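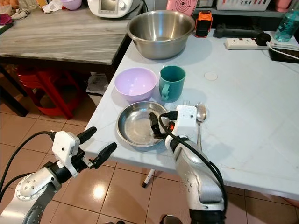
tinpail_dee: My worry is hours. We got the two-arm setup in our prep kitchen too, and the dish crew went from full shifts to "we'll see." How did Himier handle that at your place?

spoonrest: Fair question! Hours stayed the same here. What changed is who does what - 15 of us used to rotate through tableware, and now that slot is one person keeping an eye on the arms while the rest of us cook. I love it, my wrists love it.

Jindari: Give it until December. Ours was "hours stay the same" too, right up to the new schedule.

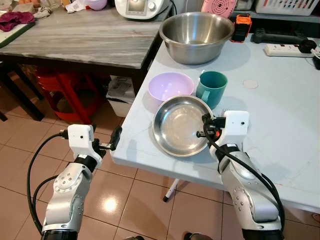

spoonrest: Training is the part I'm most excited about. They let the crew pick what the arms practice on, so we chose stuff we handle all day, a shallow steel plate, a plastic mug, the big mixing bowl. Six weeks ago I'd never touched a robot and now I write the notes for the next shift!

tinpail_dee: OK, that I'd enjoy. Do you get paid extra for the notes?

spoonrest: Not yet. I've asked.

Jindari: Then that's a second job for free. Ask again, in writing.

spoonrest: Doing it tonight, will post what they say.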